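Talano Cabinet & Counter Oil, dark tint
Item 3354
In stock, ships from the Murkora warehouse

Wipe-on oil for wood kitchens. Counters, cabinet doors, open shelves, the underside of the upper cabinets nobody ever gets to. Dark tint evens out faded spots around knobs and along the sink edge. Not a paint, not a varnish. Won't peel as there's nothing sitting on top to peel.

Comes in one size can. 2 thin coats for most kitchens, 15 minutes between wiping on and wiping off. Covers up to 100 square feet on wood that's been oiled before, less on bare wood, sometimes a lot less.

How to use
Clean with dish soap and water, let dry overnight.
Light sand, fine paper, along the grain.
Stir the can. Dont shake it.
Rag on, wait, rag off. Buff with a clean one.
Spread used rags flat outside to dry. Oily rags in a pile can heat up and catch fire, please take this one seriously.

Also available: clear (same can, no tint), Grovov pads for the sanding step, Warrier lint-free rags in a bundle. The old walnut tint is discontinued, Ilango Joseph has a few dented cans left at the counter if you ask.

Buyer notes
"Did the whole island before lunch. Smell gone by next morning with windows open." Keerthana Alva
"Darker than the sample chip. Like it now. Test first." Muthu Thomas
"Lid was glued shut, needed a screwdriver." Oona Laitinen
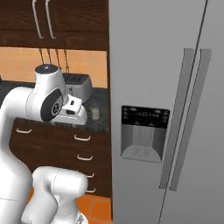
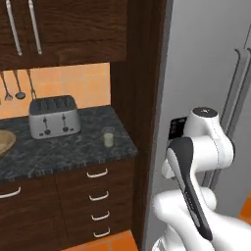 Tint matching is the question we get most. Sample chips are oiled on oak, so expect your own wood to come out different, try it inside a door first. Dark brown uppers, like the one over the toaster, usually want clear on the first coat and tint only if they still look dry after. Pale fridge right next to dark wood makes the wood read darker too so check your test patch in place, in daylight and again at night. Tint batches changed slightly in April, dont mix old and new cans on the same run of cabinets. Questions on a batch go to Thirumalai Shetty at the order desk, have the number of the bottom of the can ready. Unopened cans can come back, opened ones cant.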